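Attendance codes after the Zotau 11 upgrade

3 October 2021

I run the student records side of our school's administration system, and most of what I post here is written so that I can find it again later. This one covers the attendance code changes in Zotau 11, which we moved to over the break. If you use the older release and are planning the same move, read the part about the mapping table before you start.

In the old release an absence code was a single letter with a description and a flag for excused or unexcused. Every report in the system read that flag directly. In 11 the code has been split into two fields. The first is the reason (medical, family, school activity, unknown and so on). The second is the status, which says how the absence is treated when totals are worked out. A reason can have a default status, but the status can be changed on any single entry without touching the reason.

This is a better design. Our front office had been keeping two medical codes for years, one for absences with a note and one for absences without, and teachers picked the wrong one all the time. Now there is one medical reason, and the status goes from pending to excused when the note is logged.

The upgrade tool builds a mapping table from your old codes. It reads each letter, looks for a matching reason by description, and fills in the status from the old flag. Where it finds no match, it assigns the reason Other and carries on. It does not stop or warn you. The only record is a line in the upgrade log, and the log is long.

We had 797 entries land in Other. Most of them came from one code, which Thaddeus Yazzie in our office had set up for students who leave early for away games. The description on it was "Bus", which made sense to everyone here and matched nothing in the new list. I fixed it like this:

Open Setup, then Attendance, then Code Mapping. Filter the table on New Reason = Other. Change the reason on each line that is wrong. Save, then run Reapply Mapping with the date range set to the full school year.

The date range matters. The default is the current term only, and the screen does not show this unless you expand the options panel. I ran it once with the default and spent an afternoon wondering why the May figures still looked wrong.

Reapply Mapping works in batches of 1000 entries and locks the attendance tables while each batch runs. Teachers who are marking a roll at that moment get a message saying the record is in use, and their marks are not saved. Run it after school.

The second change is to the roll screen. Teachers used to see every code in one drop-down list. They now see only the reasons that have been opened to their role, and the status field is hidden from them unless you turn it on. We left it hidden. Henrique Vilela, who teaches science and has opinions about software, asked for it to be shown so that he could see which of his absences were still pending. I gave him the Pending Absences view, which has the same information and cannot be edited. He has not written back, so I take it that it works.

The roll now also closes by itself. The time is set per period, and the default is 30 minutes after the period starts. Once it has closed, a teacher can still open the roll but has to send the change to the office for approval. For most classes this is fine. For double periods and anything held off site it is too short, and there is no setting for either case. The workaround is to create a second period type with its own closing time and attach it to those classes in the timetable. It took me longer than I expected, as the period type cannot be changed in bulk. Each class has to be opened by itself. 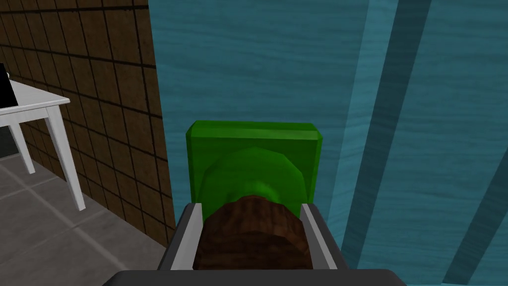 Exports are the third area to check. We send attendance to Morais, which is where our counselors keep their notes, and the link between the two reads a plain text file each night. The old file had one column for the code. The new file has reason and status in separate columns, and the status comes first. Morais took the first column it found and read the status as the code, so for two nights every absence arrived as an unknown type. Lena Nowakowski in counseling noticed before I did.

There is a setting for this under Exports, called Legacy Layout. It joins the two fields back into a single letter using the mapping table in reverse. It is good enough for now, with one catch. If two of your old codes were merged into the same reason and status, the export uses the one that comes first in the alphabet. Check that this is the letter you want before you turn it on.

Parents see very little of this. The family portal shows the reason and a short text for the status, and that text can be edited. The supplied text for pending is "Awaiting resolution", which sounded to me like a court case. Ours now says "Note not yet received".

Still open:

The weekly summary counts a pending absence as unexcused. I have asked support whether this can be changed and have a ticket number but no answer.

Late arrivals keep their minutes after the upgrade, but the printed student report rounds them to the nearest five. The screen version does not round.

The print button on the Pending Absences view prints the first page only. Exporting to a spreadsheet and printing from there gives the full list.

I will update this post when the ticket is answered.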